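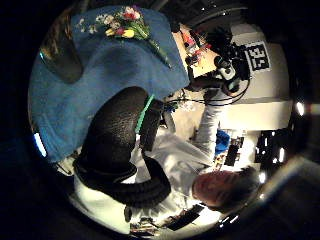
Home Energy Board > Heat pumps and hot water

Thread: Heat pump water heater in a cold basement, worth it?

millrace_tom
Our gas water heater is 14 years old and rusting at the bottom. I have a quote for a Fulier 50 gallon heat pump unit, installed, for $3,737 before any rebate. The basement sits in the low 50s most of the winter. Two of us in the house, plus my mother from May on. Does it make sense, or should I just get another gas one?

Yaryna Kravets
We put the same size in two winters ago. Basement is 54 in January. It ran in heat pump mode all winter and used 910 kWh over the full year for two people. It does cool the room. Ours dropped a few degrees and we stopped keeping seedlings down there.

dunlap_r
What do you pay for gas? That's the whole question. If gas is cheap where you are and power is expensive, you won't see that money back before the thing wears out.

millrace_tom
Gas isn't bad, but there's a fixed monthly charge just for having the meter. The water heater and the dryer are the last two things on it.

dunlap_r
Then the fixed charge only goes away if you replace the dryer too. People leave that out of the math all the time.

Ottar Fagerlund
I'd disagree with dunlap_r on part of this. The cold basement matters more than the gas price. Any heat the unit pulls out of the basement air has to come from somewhere, and in winter that's your furnace, at least in part. If the basement is closed off and you don't heat it, the loss is small. If it's open to the stairs you will notice.

Yaryna Kravets
Ours is open to the stairs and I didn't see it on the heating bill. We have a wood stove though, so maybe I wouldn't.

Ottar Fagerlund
A wood stove would hide it, yes.

pebble9
Check the noise before you buy. My brother has a Bollau and it hums right under his bedroom. He put it on rubber pads, which helped some. Also you need a drain or a pump for the condensate. My installer charged $123 extra for the pump and hadn't put it in the quote.

millrace_tom
Good to know, there's no floor drain near it. The quote from Plononico says "condensate as needed" with no price next to it. I'll ask.

dunlap_r
Ask about the circuit too. Most of these want 240 volts and a gas heater doesn't have that behind it. If your panel is full, it's another bill.

Yaryna Kravets
There are plug-in 120 volt ones now. Slower to recover, but with three people and no big tub it could be fine — I'd go up a size on the tank.

millrace_tom
Panel has two open slots, so 240 should work. Dryer is old too. I may do both together and drop the meter. Plononico is coming back Sunday to look at the drain and I'll post the new number.

Ottar Fagerlund
Measure the ceiling height while they're there. These are taller than the gas tanks and the filter on some of them comes out the top.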